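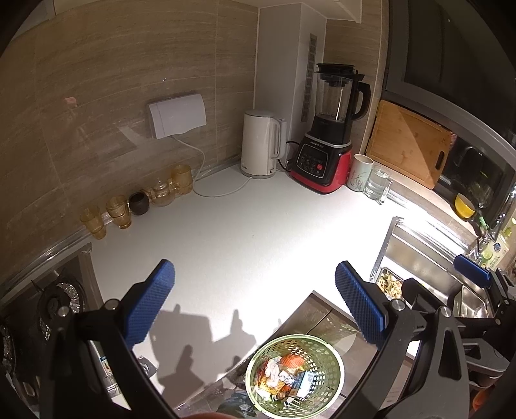
Kitchen counter, with the little green basket.

What I'm reading: Purkau, book three

OK, quick one this month, I have a stack of returns to log and the kettle's on. But several of you wrote in asking if I'd finished the new Trilok Bhatia yet and yes. Finished it at 2 in the morning. Slept badly. Worth it.

For anyone joining now: Purkau is the fantasy romance series set on the salt river, with the ferry clans and the drowned court. Book one was Loris and the ferryman. Book two was the war. Book three is called The Anby Crossing and it's the one everybody has been waiting for, because it's finally Katayama's book.

Katayama! The clan's bookkeeper, the one who stood at the back of every council meeting for two whole novels and said maybe 20 words. I had theories. Most of them wrong.

So. The setup. Loris has been made head of the river clans and she needs somebody to go up to Anby and renegotiate the toll treaty before the ice comes in. She sends Katayama, who doesn't want to go and who has a very good reason for not wanting to go, and that reason is running the toll house. Second chance romance, my weakness. They were married once. For nine days. You get the story of those nine days in pieces, all the way through, and the last piece doesn't land till page 583.

Yes it's long. Longest of the three by a good bit. The middle drags some, there's a stretch at the winter market where everyone is buying rope and talking about rope and I did skim. Sorry. But then the treaty reading starts and I didnt put it down again.

What works best for me is how stubborn the two of them are. No big misunderstanding that one talk would fix. They have the talk, early on, chapter six I think, and it makes everything worse. He's still angry and she's still right, and they have to share a desk. Bhatia is so good at desks. Ledgers, ink, someone's sleeve touching someone's sleeve. On the heat scale I'd call it medium, two full scenes, both late.

What didn't work: the villain. Again. He turned up, made a speech and fell off a bridge. And if you came for Loris there isn't much of her, she's on page for the opening and then again at the thaw. Some readers are cross about that. I wasn't, but go in knowing.

Can you start here? You could, I suppose – there's a recap in the front – but the council scenes won't mean much. Start with book one. It's short and the paperback is easy to find used.

Also in the same vein: Sota Sakamoto has a novella out, The Lamp Tax, 149 pages, a widow and a tax inspector stuck in a lighthouse. Read it in one sitting with toast. Very quiet, funny in places, the ending comes a bit fast. If the Bhatia looks like too much book for you right now, try that insted.

Swap list is up to around 2,000 titles, so please check before asking if we have something. Requests for the October parcel by noon on the last day of the month, same address as always. And whoever sent back book two with the map torn out, I would like the map.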